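Quiénes somos

Carkora es un laboratorio de demostración y teleoperación para robots manipuladores. Enseñamos a máquinas con manos a hacer tareas que todavía no están escritas en ningún programa.

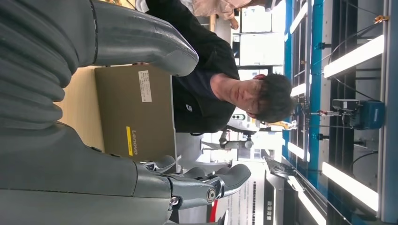 La empresa nació como departamento interno de Drakside, un integrador de líneas de embalaje que recibía siempre la misma petición de sus clientes: automatizar los puestos donde llegan piezas de formas y pesos distintos, en cualquier orden. Programar cada agarre a mano salía más caro que el propio robot. El departamento empezó a grabar a operarios que guiaban el brazo por la tarea y a entrenar con esas grabaciones. Hoy somos una sociedad independiente, con Drakside como socio industrial y cliente.

Qué hacemos

Recogemos demostraciones. Un operador ejecuta una tarea a través del robot y el sistema registra, con una base de tiempo común, las posiciones articulares, los esfuerzos en los dedos, las órdenes enviadas y el vídeo de las cámaras de muñeca. Cada ejecución se guarda como un episodio, con su etiqueta de tarea, su resultado y las observaciones del operador.

Trabajamos con dos métodos:

Guiado directo. El operador mueve el brazo con sus propias manos mientras los motores compensan el peso. Se usa para trayectorias cortas, aproximaciones y encajes en los que el contacto manda. Tiene un inconveniente conocido: las manos del operador entran en el campo de las cámaras, y hay que tenerlo en cuenta al entrenar.

Teleoperación. El operador lleva un guante instrumentado o maneja un brazo maestro, y el robot reproduce el gesto con un retardo que medimos al comienzo de cada sesión. Es el método habitual para manos de varios dedos, donde el guiado directo resulta poco práctico.

Las tareas que más nos encargan son las de manipulación de cajas: coger, girar, orientar la etiqueta hacia el lector, entregar a una persona, apilar. Parecen sencillas. Una caja de cartón cede bajo los dedos, resbala si la presión es baja y tapa buena parte de la vista de la muñeca en cuanto está agarrada. También grabamos apertura de envases, clasificación de piezas pequeñas y colocación de cables en canaleta, esta última solo por encargo.

Cómo trabajamos

Un encargo empieza con una hoja de tarea. Define los objetos, la posición inicial, el margen de variación admitido y la condición de éxito. Sin condición de éxito por escrito no grabamos.

Después viene una fase piloto de 3 días. Sirve para ajustar la ganancia de los dedos, colocar las cámaras fijas y comprobar que dos operadores distintos resuelven la tarea de forma compatible. Si no es así, se corrige la hoja y se repite el piloto.

En la fase de grabación, los operadores trabajan en turnos de 2 horas con relevo obligatorio. La calidad de una demostración cae con el cansancio mucho antes de que el operador lo note: aumentan las pausas, los reagarres y las correcciones de muñeca. Los episodios fallidos no se borran. Se marcan y se entregan aparte, porque varios clientes los usan para entrenar la detección de errores.

La revisión la hace siempre una persona que no ha grabado el episodio. Comprueba la sincronía, los cortes al principio y al final y la etiqueta de resultado. El juego de datos más extenso que hemos entregado hasta ahora, Meredith, reúne más de 334 horas revisadas con este procedimiento.

Kondenel

Kondenel es nuestro programa de registro. Lo escribimos para uso propio y lo suministramos con los encargos que incluyen instalación en planta. Funciona con manos y brazos de distintos fabricantes, guarda los datos en formatos abiertos y permite reproducir cualquier episodio sobre el robot a velocidad reducida. Los datos de un cliente permanecen en su propio almacenamiento cuando el contrato lo exige.

El equipo

La dirección técnica corresponde a Merike Ķēniņš, ingeniera de control, responsable antes del grupo de agarre en Drakside. El área de operación cuenta con 6 operadores en plantilla; ninguno trabaja por episodio ni cobra por volumen. Completan el equipo las áreas de mecánica, software y revisión de datos.

Los operadores nuevos pasan un mes de formación antes de grabar para un cliente. No pedimos experiencia previa en robótica —varios proceden de montaje y de taller—, pero sí buena coordinación manual y paciencia para repetir.

Visitas y contacto

Recibimos visitas técnicas con cita previa, salvo en julio. Quien quiera valorar un encargo puede traer sus propias piezas; conviene avisar de dimensiones y peso al solicitar la cita. Las ofertas de trabajo abiertas se publican en la sección Empleo.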